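Section 2: Laying out the blue gear and its pin

I wrote these steps for the Heltbridge practice kit (part 612 on your Panari packing slip), after losing more little pins down the sofa than I'd like to admit!

1. Spread a cloth over the table. Mine's green, and small parts show up nicely on it. Don't fuss over creases, just smooth out any big ridges.

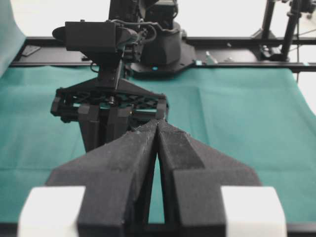
Cloth down first, before any parts come out.

2. Get the gear and the pin out of the bag and lay them on the cloth.

Note: keep the bag until you've finished – the spare pins live in it. 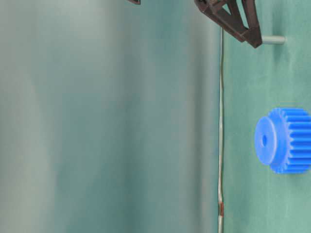 I always start with the hub, as it's the easiest way to tell which way round a gear goes. Run a finger over the face and you'll feel the raised bit. On the blue one it's a smooth disc, a shade lighter than the teeth, with the small dark bore in the middle.

3. Look over the pin. Wipe it with a dry cloth and put it back down on its side. 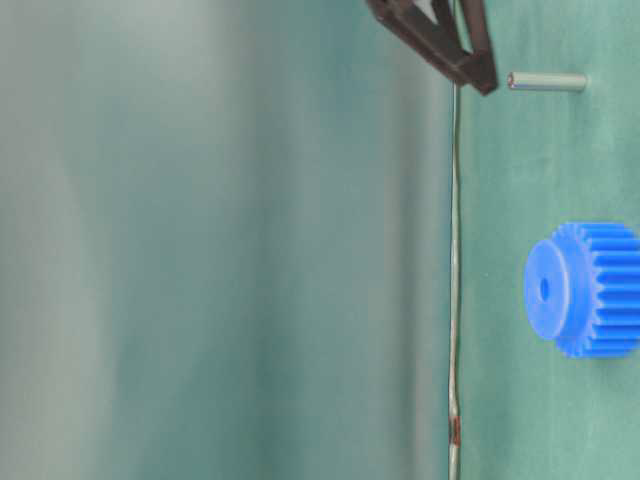

Pin and gear, both on their sides. The bore is in the middle of the hub.

Caution: never tap a pin in with a hammer. I tried it on my old Catach set and split the gear.

4. Turn the gear flat and leave a bit of clear space all round it, so you can pick it up by the rim.
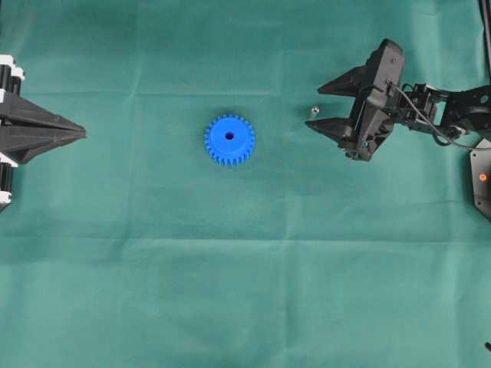 Gear lying flat, teeth all the way round.

5. Now go to section 3 for fitting the pin.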